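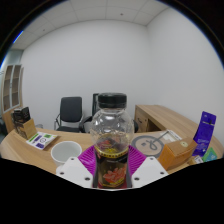
The tenant on the second floor wrote to us that a drink left over from yesterday should go in the trash the same evening, and that it is also worth checking the cap before anyone picks the bottle up. We agree with this and it is now point 4 in the list.

Home | Rooms | Checklists | Forms | Contact

Desk and drinks check, shared work rooms
Grelell House, Brisell wing
Checked on March 20, 2026
Form 278, comments written by the person who makes the round

Please fill one form for each room. Mark OK, Fix or Not checked. If you mark Fix, write one line of comment, even a short one.

DESK SURFACE

1. Desktop is clean and has no sticky places.
OK. One old ring from a cup in room 206, it does not come off with water. I did not use the strong cleaner on wood.

2. Edges of the desk have no splinters.
Fix. On the window side of room 206 I can feel a rough place with my hand. Sanding is requested from Yordanov, request number 834.

3. Small holders and boxes stand away from the edge.
OK. When a tall packet is inside, a light wooden holder can tip over. Put heavy things to the bottom.

DRINKS AND BOTTLES

4. Bottles are closed, the cap is turned until it stops.
OK in most rooms. Fix in the corner room, where a cap was put on crooked and it leaked when I laid the bottle down. Opened drinks must leave the room in the evening.

5. Label of the bottle can be read.
OK. Please do not pour cleaning liquid in a drink bottle, also not for one hour. In December we had this case with a glass spray and it was a luck that somebody smelled it first.

6. Leftover drink is poured in the sink, bottle goes to the plastics bin.
Fix. The bin by the stairs was full and people leave the bottles next to it. I asked Zotier for one more pick-up.

7. Cups without a lid stand away from sockets and cables.
Fix in two rooms. I moved the cups myself and left a note. Ceramic cups go back to the kitchen shelf, with the opening up, so that we see if they are washed.

8. Cups have no cracks or broken rim.
OK. One cup with a chip taken out of use.

PAPER AND CARDS

9. Printed cards and leaflets lie flat and are not under a drink.
OK. Old cards from last season can be thrown away, ask the front desk first if you are not sure.

10. The card with the emergency numbers is on the wall by the door.
Not checked in room 206, the door was open against the wall and I forgot to look behind it. Will do it in the next round.

CHAIRS AND WAY OUT

11. Chairs are pushed in and the way to the door is free.
OK. Please do not hang heavy bags on the back of the chair, the lighter ones fall backward.

12. Chair legs have all their felt pads.
Fix. Pads are missing in several places. We have still a pack in the cupboard, stock number 755.

General comment: the rooms are in better condition than in the last check. The desk edge in point 2 is the most urgent for me, a sleeve or a finger can catch there. Point 6 is still open until Zotier confirms the pick-up.

Contact the house office | Copyright Grelell House | Back to top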